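January 18, 2025

Up at seven for the open day at Kolus. Frost on the car and no scraper, so I used an old library card. It took 21 minutes to get to the Holanda estate and I was still too early. The gate was shut until half past nine. Sat in the car and ate the banana I had meant to keep for later.

They sign you in at a desk and give you a sticker. Mine said visitor 2701, which I suppose carries on from other years, as there were nowhere near that many of us. We were put into groups and mine went to the packing hall first. It was mostly conveyor belts behind yellow fencing and you couldn't hear the guide at all. I stood next to a man who photographed every control panel.

The second stop was the one I had gone for. Taltar had a room at the back with robot arms set up at white tables, each one working on a different kind of handling. One was doing cutlery, one was folding cloths (slowly) and the one nearest the door was doing a tray of bakery things. I stayed at that one for most of the hour and let the group go on without me.

The job is simple to say. The arm comes down over a steel tray, takes hold of a croissant or a bun and moves it to another place without squashing it. The woman running it said the tray gave them more bother than the food. It is polished, so the lights bounce off it, and the camera near the gripper sees bright streaks that move as the arm moves. They had thought of changing to a dull tray but the customers all use shiny ones, so they kept it.

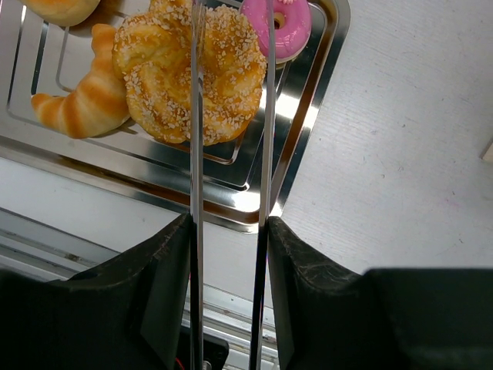

I asked about the force. She said the fingers close a little, check, then close a little more, and that the setting for bread would be no use for icing. Doughnuts are still the worst. She let us stay for 5 goes in a row. It got 3 of them right. On one it stopped above the tray and went back up without trying, and on the other it nudged the croissant along and gave up. She wrote both down on a clipboard and started it again. I liked that she didn't make excuses for it.

A boy in front of me asked whether it ever got to eat anything. She said no, but she did.

Between goes she showed us the screen with the view from the wrist. It is odd to see everything from that low down, with the fingers always there at the bottom. I would find it hard to pick anything up that way – I kept wanting to lean round and look from the side. There is a second camera overhead for that, she said, but they were testing without it this week.

Missed the talk about Drirnavholm, where they are putting in the new line. Picked up the leaflet instead. It has a map and not much else. I don't think it says when it opens.

Tea in the canteen, 2 biscuits, no proper cakes. Bought nothing. My feet hurt from the concrete floor and I should have worn the other boots.

Home by two. Put the washing on and rang the garage about the brakes, but they close at noon on a Saturday. Rang the dentist's line as well and left a message. Soup for supper. I want to write to the Taltar people and ask whether they do visits on ordinary days, as I would like to see the cloth folding again with fewer people in the way.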